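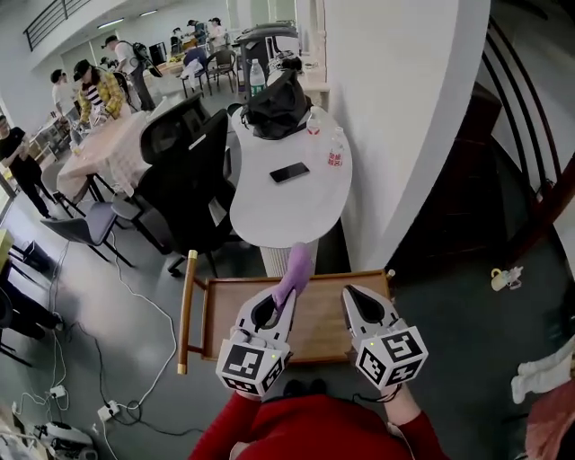
Can a tray-topped cart be used as the main clearing surface in a small meeting room?
A cart with a raised rim holds the small items that collect on a meeting table, and it can be parked beside the table while the top is cleared and wiped.

Bradgate, July 19, 2021. Furniture supplier Ornano has added a wooden tray-topped cart to its meeting room range. The cart is intended for offices where tables are cleared between bookings.

The tray is made in light brown wood with a raised rim and sits between dark wooden rails. A vertical wooden handle post is fitted with brass-coloured metal caps at top and bottom. Overall width is 78 cm. The cart is supplied in 2 cartons and is assembled with the hex key provided.

The range also includes a white table with a curved, kidney-shaped top on a ribbed cylindrical pedestal. The curve lets the cart stand close to the table without blocking the chairs. Bottles, phones and bags left on the table are moved to the tray, sorted, and returned or put away.

"The rim height was the main point of discussion," said Marjan Kermani, product manager at Ornano. "It has to stop a bottle rolling off and still allow a cloth to reach the corners."

The cart costs £364 excluding delivery and carries a warranty of 3 years. Orders are open now through the Bradgate showroom. A version with a darker tray, named Figueroa, follows in November.

Trade enquiries: Osian Yorath, Ornano sales office, Bradgate.
Press enquiries: Chanida Wattanapong, Ornano press office.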